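Tips for a tidy recording bench

I've been gathering grasping examples on my kitchen counter since April, and I've made most of the mistakes going. A few of you asked for my notes, so these are the household-type ones - no math, I promise!

Get a tray with a raised rim. Things roll, especially anything round, and chasing a bottle cap under the stove in the middle of a take is no fun. Mine is red plastic with a basket-weave floor.

Mix soft and hard things in the same tray. A plush toy squashes and flops a new way every time you put it down, and a plastic handle doesn't, so you want plenty of both. Leave cords and loops on, too. They get tangled, but so does real clutter.
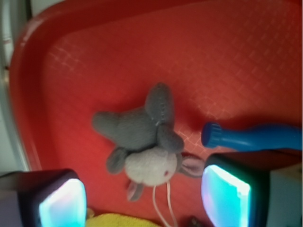
Grutby wrote in to ask whether a textured tray doesn't confuse things, and said a plain one from the dollar store had worked fine over 3000 takes. Fair enough! I'd still say use both and swap them halfway through (I didn't, and my first 1442 takes all have the same floor under them).

Wipe the finger pads before you start. Plush fuzz sticks to them like lint on a sweater, and a strip of masking tape dabbed on gently picks it right up.

Shake the tray between takes. If you set everything out by hand you'll make the same neat little layout over and over - I do it without noticing.

Label the botched grabs the same day. I left 3 evenings' worth for the weekend once and couldn't remember what I'd been going for in half of them.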